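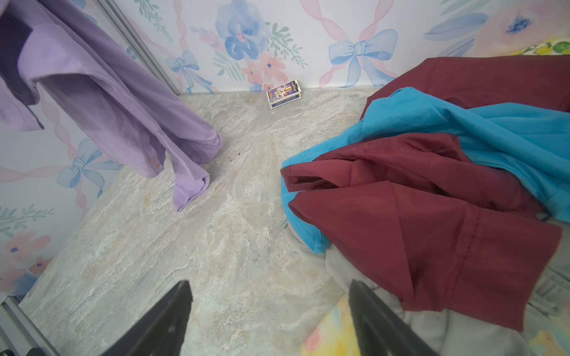

3.2 Small items on wardrobe floors

Figure 4. Matchbox standing on its long edge at the back of a papered enclosure, with a lavender garment hanging at the left.

The wardrobe floor became our favorite part of the whole study! We went in expecting to write mostly about shelves and rails, and came out with page after page of notes on the few inches where the floor meets the back wall. Of the 383 small items logged in the Hultness survey, 84 were on the floor, and many of those were the kind of thing people carry in a pocket: matches, buttons, ticket stubs, spare keys.

Figure 4 shows how much the surroundings matter. The matchbox is mostly blue and white, and the wallpaper behind it has a large blue flower and light-blue bows, so the two share a good part of their color. The floor is a light gray marble pattern and gives the box a plainer ground. We were delighted to find that people in the Mangubat interviews talked about exactly this kind of match, often before we had asked about color at all.

Clothing also plays a part. In Figure 4 one sleeve end reaches the floor and curls at the cuff. Long garments like this can hide a good deal of floor, and we therefore coded each space twice, first with the clothes hanging and then with them pushed to one side. The second pass added 3 item types to the list in Table 2.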